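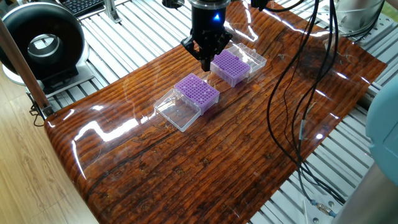 So the Emton is back on the store for the summer, same hull, new paint, 60 dollars. I wasn't going to write anything but the chat's been at it all week so fine.

I don't mind paying for ships. I've paid for ships. What I mind is buying a cargo hauler on the strength of one drawing and a paragraph of lore. No hold size. No crew number. A picture of it parked at Ralgate at sunset — lovely, tells me nothing. Last time we got stats in September, after the sale shut, and the hold was 31 units instead of the 51 everyone had been planning round.

Muammer Kozan in our group says it's a pledge, you're backing the game, the ship is a thank you. Fair enough for the first couple of years. But there's a basket and a checkout and a countdown clock. Thats a shop. Shops tell you what's in the box.

And the grind route isn't much of an answer. 600 hours or thereabouts of running ore out of Vương before you can buy the thing in game, if it's even in the game by then. I did it for the old Tutex miner. Wouldn't again. Two wipes in the middle of it.

What I'd want is simple. Stats up before the sale opens, marked as subject to change if they like. A proper refund if the hold shrinks by more than a bit. And leave it on sale longer than a weekend, some of us work wekends.

Will I buy it? Probaby not this time. I've already got two haulers sat in the hangar and only one of them flies.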